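The Great Shorts Question, or How I Learned to Love a Hanger

May
By the Home Desk at Flirndale Monthly

I own a lot of shorts. I didn't know how many until I moved into my place in Flirndale, where the bedroom came with one chest of drawers and a closet so long it could hold a bus. Four shallow drawers, all of them sticky, and then this enormous rail with five shirts and a winter coat on it. I spent the first year cramming things into the drawers anyway, because shorts go in drawers. My mother put shorts in drawers. Her mother probably did too.

Then one of the drawers came off its runner with a full load of swimwear in it and landed on my foot, and I started looking at the rail.

If you have never hung up a pair of elastic-waist shorts, you might think there's nothing to it. Oh, I did! Pants are easy, you fold them over the bar and walk off. Jeans shorts are fine with clips. But the soft pull-on kind, the ones you wear to the beach and the hardware store and (if you're me) to bed, have no interest in staying put. Fold them over a bar and they slither down by morning. Clip them and you get two little dents in the waistband, like something bit you.

I bought a pack of 50 wire hangers from Ulteck, the thin ones, and spent a rainy afternoon trying everything I could think of. Hook through a leg hole. Waistband over the shoulders of the hanger, stretched out tight, which looked great for a week and left one pair permanently shaped like a lampshade.
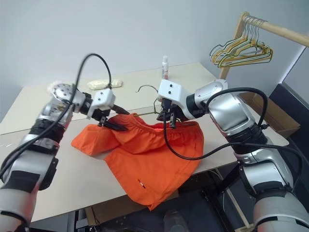

The method I've settled on starts with the shorts flat on a table. I used to do all this standing up at the closet with a hanger in my teeth, and I don't recommend it. Lay them out, smooth the legs a little, and pinch up the waistband so you've got an opening to work with. Slide the bar in under the elastic and ease the rest along. Go gently with the gathers, which love to grab a wire end. Once the bar is in, pull the waistband level and let the legs drop.

They hang a bit like laundry on a line, and I think it's cheerful. The bright ones especially. I have a coral pair that hasn't seen daylight in three summers because it lived at the back of drawer two, and now I wear it constantly.

A few odds and ends I picked up along the way. Wire is better than plastic for this, at least in my closet – the fat plastic hangers from Urkus are lovely for sweaters but they stretch a small waistband to death. Wet shorts go on the drying rack first, always. And turn all your hooks the same way, or you'll pull out one pair and get four.

Do creases fall out overnight? Some. Cotton stays crumpled until you do something about it, and I mostly don't. The thin sporty ones look pretty decent by breakfast.

I've kept one drawer for socks. The other three are full of cables and birthday candles, so I can't claim I've become a tidy person.

Comments

wetsocks60: My kids' shorts are too narrow for a normal hanger. Do you use the small ones? I got some from Wan and they bend if you look at them.

porchlight: I roll mine and stand them up in a shoebox. No hooks, no rail, takes two minutes.

mid_drawer: The lampshade thing happened to my husband's swim trunks. He still wears them.

Contact us | © Flirndale Monthly | Back to top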